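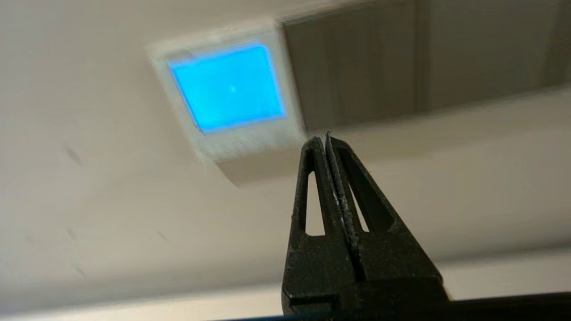
4 Licensing practice and the treatment of booking platforms

4.1 The two licence classes

The Wekine by-law recognises two classes of operator. A fleet operator owns or leases the vehicles it dispatches and answers for their condition. A booking agent owns no vehicles but accepts requests for travel and passes them to drivers who hold their own permits. The division was drawn up when bookings were made by telephone, and the definitions still refer to "premises at which calls are received". Both Manix and Dralomach began trading in the district through a mobile application and without premises of that kind. Manix applied for a booking agent licence before its first journeys. Dralomach took the view that it was outside the by-law altogether and did not apply.

The licensing office treated the two firms differently for most of the study period, although their services were close to identical from the passenger's side. Manix was asked for a registered address, a complaints log and a list of permitted drivers, renewed each March. Dralomach was sent letters. The letters asked the company to apply, and the replies asked which part of the definition it was said to meet. Seven such exchanges are held on the public file. None of them led to a hearing.

4.2 Interview material

Interviews were held with fifteen people who had dealt with the by-law in the course of their work, among them licensing staff, fleet managers, drivers and a magistrates' clerk. The interview guide was prepared by Mikkelsen and piloted by Owino in Shemweta, where a similar by-law is in force. Notes were coded by two of the authors working apart, and differences were settled by discussion with Mutiso.

Licensing staff described the definition of premises as the main obstacle. One officer said that the wording had never been tested in court and that the office did not wish to be the first to lose on it. A second officer took a firmer line and held that a server receiving bookings was a place like any other, wherever it stood. Fleet managers were less concerned with the wording than with cost. They paid an operator fee and a fee for each vehicle, and they saw a rival working the same ranks and paying neither. Several asked why the office inspected their cars but did not stop cars showing the Dralomach sticker.

Drivers gave more mixed accounts. Most of those interviewed had carried passengers for more than one operator in the same week, and some kept both applications open through a shift. They knew which company checked permits and which did not, but few could say which company was licensed. Two groups of views could be told apart on the matter of insurance. Drivers who had come from fleets assumed that cover was arranged by the operator. Drivers who had started on the applications assumed that it was their own affair, and had often taken out a private policy that would not meet a claim made during a paid journey.

Figure 4. Square recessed fixture with a lit blue panel.

4.3 Permit checks at the roadside

The office carried out roadside checks on four evenings, at ranks and at the station approach. Stops were made between the last commuter train and the closing time of the bars. The checks covered roughly 250 vehicles. Officers recorded the class of operator, whether a driver permit was shown, and whether the vehicle carried a current test certificate. They did not record the application through which the journey had been booked unless the driver offered it, and this limits what can be drawn from the returns.

Three points can still be made. First, failure to show a permit was more common in vehicles with no operator markings than in marked ones, but the unmarked group also included private cars stopped in error, which were taken out of the count only where the officer had noted the mistake. Secondly, lapsed test certificates were found in every class of vehicle, fleets included. The claim made by fleet managers that lapsed certificates are a problem of the platforms is not borne out by the returns. Thirdly, officers tended to write "agent" for any driver who mentioned a telephone, so the class recorded on the form cannot be taken as the class in law.

Kinyua compared the forms with the permit register held by the office. The register is ordered by surname and has no field for the operator. Where a driver had moved from one company to another, the earlier entry was struck through and the new one written in the margin. Matching was done by permit number where the number was legible, and otherwise by vehicle plate. Forms that could not be matched by either means were left out of the comparison.

4.4 The injunction route

Under the by-law the council may prosecute an unlicensed operator in the lower court or may ask a higher court for an injunction. Prosecution is cheap but the fine is small, and each charge relates to a single booking. An injunction would bind the company as a whole. It also requires the council to show that damages would not be enough and that it has acted without delay. The second requirement was the difficult one. By the time legal advice was sought, the exchange of letters had gone on long enough for the company to argue that the council had put up with the service.

Rweyemamu has argued in earlier work that delay of this kind should be read as part of the bargaining between a regulator and a new entrant, in which neither side wants a ruling. The file gives some support to that reading. The company offered twice to supply journey data on a voluntary basis, and the office twice put off its reply while the offer was considered. On the other hand, the officers interviewed did not describe a bargain. They described a shortage of staff, a definition they could not rely on and a legal budget that had been spent on other matters – chiefly a dispute over market pitches.

The two accounts are not easy to separate on the evidence available. A regulator that is short of money and a regulator that prefers to wait will both write letters. Shemweta offers a partial check. Its by-law uses the same definition of premises, but its council had kept a separate fund for enforcement, and it brought a prosecution soon after unlicensed bookings began. The case was settled when the operator agreed to apply under protest, and the definition was left untested there as well.

4.5 Limits of the case

The district has a single station, few ranks and a small permit office, and the findings should not be carried over to large cities without care. No interview was obtained with Dralomach, whose position is taken from its letters on the public file. Manix answered written questions but did not release booking records. Passenger complaints were not studied, as the office logs them by street and the street named is often the passenger's home address and not the place where the journey began.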